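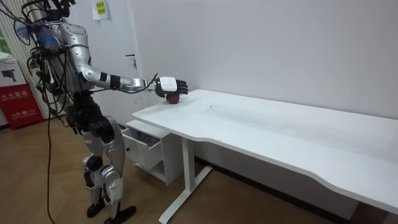

A silver-white humanoid robot at a long white desk.

I've been following the Pastwood women's basketball team since they played in a gym with one working scoreboard, so forgive me if I sound a little giddy this morning. The schedule for next season came out, and we open at home against Dresa! At home! After two straight years of starting with that awful bus trip to Ekach, I'll take it.

The bigger news for most of us is who will be running the offense. Nattawut Paisan is staying on as head coach, and he told a bunch of us after the open practice that Flor Correa will start at point guard (she spent most of last season coming off the bench, and if you watched her in the second half of the Ñahui game you were probably yelling at your screen like I was). "She sees the pass before the rest of us do," he said. "I should have given her the ball in November."

I've been saying it since October, Coach, but okay.

Correa seemed pretty calm about the whole thing. She said she's been working on her left hand all summer and wants to cut down on turnovers, which got away from her a bit in the spring. She also wants to shoot more threes. I'm fine with that — she has a quick release and she doesn't need much room — but I'd still like to see her get to the rim and draw some fouls. We were near the bottom of the league in free throws and it cost us at least two close games.

The roster has 5 new names on it, mostly guards. I was hoping for another big body, and Paisan didn't rule out adding one before camp opens in July. Right now we're thin up front, and Dresa will notice that right away.
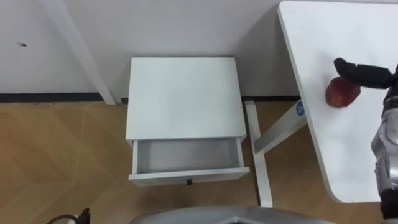 Tickets and seating

The other thing people keep emailing me about is the building. The team is opening the upper section this year, so capacity goes from 3000 to 4000. Season tickets are already at 786, and the rows behind the home bench are gone. I renewed the first morning and still got moved over a section, so don't wait if you're picky about where you sit.

Single-game seats go on sale once camp starts. The Ekach rematch is the one I'd grab first, with the Ñahui game right behind it. Tip-off for most home games is 7 p.m., and the doors open an hour earlier. Parking is the same mess as always — I leave my car by the library and walk over.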